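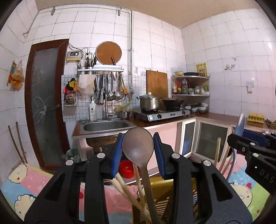 Breltora Pad and Pivot Service Kit

Reviewed by Gaurav Mishra

Print this page | E-mail this page

I look after a pair of hand-held grippers that get used for kitchen work: spoons, chopsticks, ladles, anything with a long handle. The jaws need regular attention, and until last November I did it with a jeweler's screwdriver and whatever grease was in the drawer. The Breltora kit replaces that. Mine came from Upadhyay in Mullham.

The box has a torque driver with 3 bits, a tube of light grease, a plastic gap gauge, lint-free swabs and a printed card. Replacement pads are sold separately, so check that before you order.

Setting up takes most of an evening the first time. You clean the pads, clean and grease each pivot, then open and close the jaws by hand until the movement feels the same all the way through. The gauge goes between the pads at the tip and again at the base. On one of my tools the tip reading was fine and the base was wide, and I had to back off a pivot and start over. The card covers this in one line. It needs a paragraph.

After that I do a pick test on real utensils, because a gauge only tells you about flat surfaces. A spoon bowl is the hard one. If the pads meet it unevenly, the spoon turns as you lift. Plain wooden sticks are good for checking the tips — lay one down, close on it slowly, and watch whether both pads touch at the same moment.

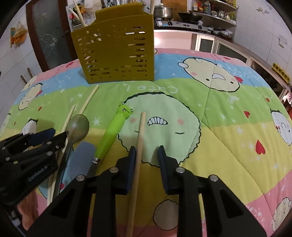 Jaws open over a wooden stick, with the frog-handled utensil alongside.

I log every close. The first greasing lasted 476 before one pivot started to drag, which I put down to using too little. The second went past 600 with no change. The card says to redo it at 700, and I plan to go sooner.

The driver is the best part. It clicks clearly at a low setting and the bits fit snugly. The grease is fine, but the nozzle is too wide for small pivots, so I put a dab on a swab. The gauge scratches easily and the markings are already hard to read.

A friend in Stinthorpe bought the kit for a single gripper and thinks it costs too much for that. I'd agree. With two or more tools in steady use it makes sense. I'd buy the driver again, and I'd like to see a metal gauge in the next version.

Contact us | Copyright Mullham Tool Reviews | Back to top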